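Okay, a few of you asked how we're planning the equipment money this year, so I'm going to do this as a thread and try not to ramble (I will ramble, get a coffee). 1/11

Some background for the new folks. We're a small lab, we work on getting robot arms and hands to do kitchen chores, and everything we buy comes out of one pot that gets decided in May. If it isn't on the list by then, we wait a whole year for it. So the list matters a great deal to me! 2/11

The first time I wrote one of these I put down the arm and the hand and felt very pleased with myself. Then came the mounting hardware, the spare cables, the power supply, the second power supply, the shelf to put it all on. By the end the list had 118 lines on it, and most of them were things you could carry in one hand. 3/11

So now I start from the small stuff and work up. Cable ties, connectors, tape, replacement fingertips, whatever is going to rub or snag or get pulled on. I ask everybody to write down what they went looking for and couldn't find. It's a humbling document, but it's the best planning tool we have, and it costs us one sheet of paper on the door. 4/11

Then the props. I love this part, I'll admit it. Bowls, whisks, sponges, brushes, racks, all from the ordinary housewares aisle. I set aside $200 for the year and it goes further than you'd think. Buy two of anything you like, though — stores change their stock and you do not want to be hunting for the same handle in October. 5/11

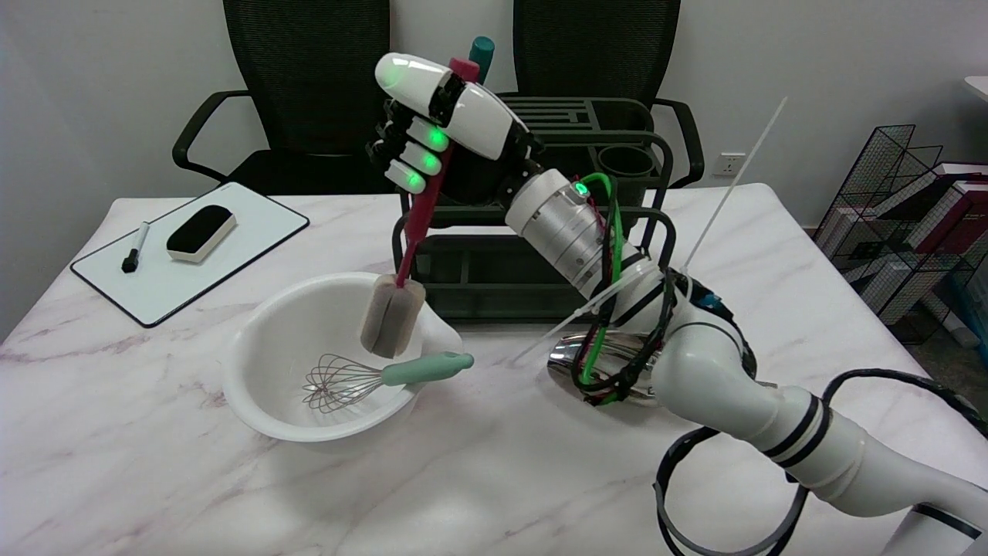 Handles deserve a post of their own. Before I buy a utensil I want to know how thick the grip is, whether it's round or flat, and how much weight is out at the far end. A long brush with a light sponge on it is a very different job from a wire whisk, even if they live in the same drawer at home. I bring a little ruler to the store now, and yes, I get looks. 6/11

On to the big stuff. We had two quotes for a second hand this year, one from Toltton and one from Talwood. Talwood came in lower on the first page and higher on the third, once you added the wrist adapter and the training day. Please read the third page! I had my heart set on them until I did. Toltton put everything in one number, and I found that very restful. 7/11

Things I ask every seller now, in no special order. How long is a repair, door to door? Can we swap a finger ourselves or does the whole hand go in a box? Who pays the shipping on that box? Does the software license end, and what does the hand do on the day after? Chauke answered all of these in a single email when we bought our bench supplies from them, and I've been fond of them ever since. 8/11

Time is a cost too and I used to leave it out completely. I kept a log last year and we spent more than 216 hours on setup, recabling and calibration. That's a lot of someone's year. I put it in the budget as its own line now, in hours, right next to the dollars, and it has changed a few decisions. A slightly pricier part that goes on in an afternoon starts to look pretty good. 9/11

What we're asking for this round: the second hand, a full set of spare cables, a proper cart, and a repair fund we are not allowed to touch for anything else. We'd also like a place in the shared equipment pool at Plullunley, so we can borrow a force sensor for a month and find out if we need one before we go and buy it. I haven't heard back on that yet, fingers crossed. 10/11

If you're writing your own list right now and feeling a bit lost, send me a message, I'm happy to share our spreadsheet. It's ugly and the tabs are in a silly order, but the formulas work. And if anyone has bought a cart with wheels that lock and stay locked, please tell me which one, I'm still looking. 11/11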